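Subject: Re: gripper budget for August

Good news on the money! Gadon will hold their price on the hand-held pairs, so we can get 4 pairs now and still afford spare finger tips. Two grippers on one long soft case is just the sort of job I want more of – please plan for it.

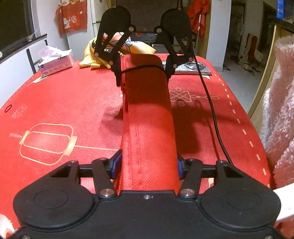

Qiuyue Deng wrote:
> I'd budget for 18 spare tips, not 16. Fabric wears them down fast.
> Can Pellegrini quote for cables too?

Yes to 18! I'll ask them about cables tonight.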